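# Groncombe Variable Star Light Curves

Brightness measurements of pulsating stars, cleaned up and ready to plot!
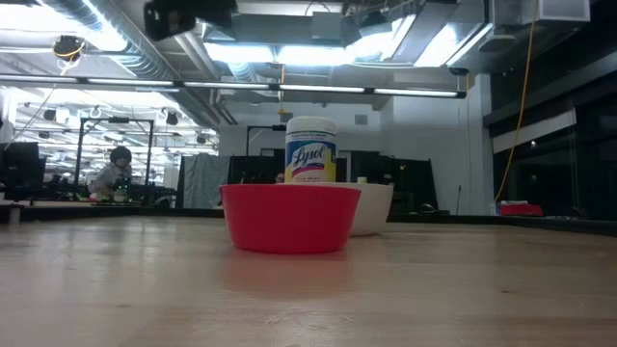 The stars in this set swell and shrink on a regular beat, and their light rises and falls along with them. Groncombe collects 313 light curves, mostly RR Lyrae stars plus a handful of Cepheids, all measured through a V filter from our club's dark site at Stustell. If you've never folded a light curve before, start with `curves/gr_0041.csv`. It's a gorgeous sawtooth, and you only need a few lines of code to see it.

## What's inside

- `curves/` – one CSV per star
- `stars.csv` – position, type, period, number of nights
- `flats/` – master flats, one per season
- `fold.py` – Kadri Stankevičius's folding script (fast, and very readable)

Every curve has at least 75 points. The best covered star has just over 1,000, thanks to Sizwe Mokoena, who kept going back to it all through October when the rest of us had moved on to Jupiter.

## Columns

| name | meaning |
|---|---|
| `hjd` | heliocentric Julian date, mid-exposure |
| `mag` | V magnitude |
| `err` | one-sigma error |
| `flag` | 0 good, 1 thin cloud, 2 moonlight, 3 check by eye |

Keep flag 1 if you're fitting periods, drop it if you care about amplitude. Flag 3 rows are often fun. Two of them caught a satellite crossing the aperture, and one in `gr_0198` is still a mystery to us (ideas welcome!).

## Known problems

- Times in the first season came from a laptop clock that drifted. Ctibor Tichý corrected them, but allow about 35 seconds either way.
- `gr_0112` and `gr_0113` are close neighbors and blend on nights of poor seeing.
- Errors are too small for anything fainter than 15th magnitude.

## Updates

28 August 2021: new comparison stars for the Cepheids, periods refitted, typo in the `gr_0207` coordinates fixed (thanks, Neusa Trindade).

## License

CC BY 4.0. Please cite "Groncombe light curves, R. Yüksel and others" and send us your plots, we love seeing them.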